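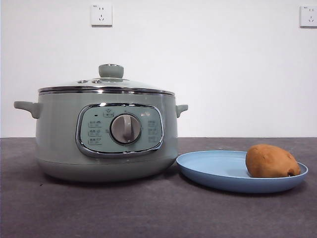 Hạnh Mai

Hi! I look after the planner in Skiltell, so I get to write the page for it, and I'm going to do it the way I'd explain it to you over a bench.

Skiltell is the planning and perception package we sell for tabletop arms. You give it a job in short steps (take the lid off the cooker, pick up the potato, put the potato in, lid back on) and it works out the grasps, the order and the paths between them. It talks to your arm controller over a plain socket, and it reads a fixed camera and a wrist camera at the same time. You can run it with just one of them, but please try it with both first!

I test on kitchen stuff a lot. A cooker with a glass lid and a shiny chrome rim is a rotten thing to hand to a depth camera — the glass reads as a hole, the chrome reads as whatever the chrome feels like reflecting that morning, and the naive planner happily sends the fingers through the lid. Our older release, Nandier, did exactly that to me more than once. I still have the lid with the chip in it.

So the current version has a piece we call Shim. Shim sits between the camera and the planner and asks one question of every surface: do I trust this depth or not? Where it doesn't, it falls back on the outline from the color image and fits a closed shape over the gap. You get a slightly fat lid in the collision map, and I'm fine with a fat lid. If you want it thinner there's a slider for that, but raise your speed limit last, okay?

The wrist view is the other half of the story. From the fixed camera a handle is a little green tab and you can't tell much about what's under it. 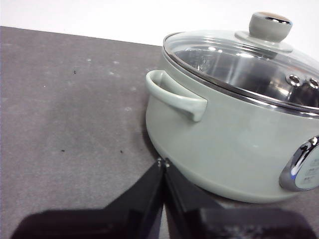
Up close it's a proper loop with an opening behind the bar, and that opening changes which grasps are worth trying. Skiltell will re-rank its grasp list when the wrist camera gives it something new, without throwing out the whole plan. Before, I used to stop the run, re-scan and start over, and I drank a lot of coffee.

What comes in the box (well, the download):

Planner, with the step editor and the replay window
Shim, on by default
Calibration tool for fixed and wrist cameras
Nanau, our little log viewer, free for everybody
50 sample jobs, mostly kitchen and packing

A word on Nanau, which I love more than is reasonable. It lines up both camera views with the planned path and lets you drag through a run step by step. When a grasp gets dropped from the list you can click it and see why. My regression set is 1,109 saved runs at the moment and I go through the failures with Nanau every release.

Things it won't do yet: turn dials, press tiny buttons, or read the print on a control panel. Round knobs on lids are fine to grasp and lift. Twisting is on my list for April and I'd like not to be held to that — the wrist limits on some arms make it a pain.

You'll need Linux, a graphics card with decent memory, and a gripper with two parallel fingers. Other grippers work if you write the shape file yourself, and the manual has a chapter on it that I rewrote after a lot of polite complaints.

One seat is 3,630 dollars and includes a year of updates. Upgrading from Nandier is cheaper, so write to us with your old license number before you buy. Sample jobs from Nandier open as they are, but redo your camera calibration, please, the old files use a different axis order.

Page updated 2018-02-24 for build 104.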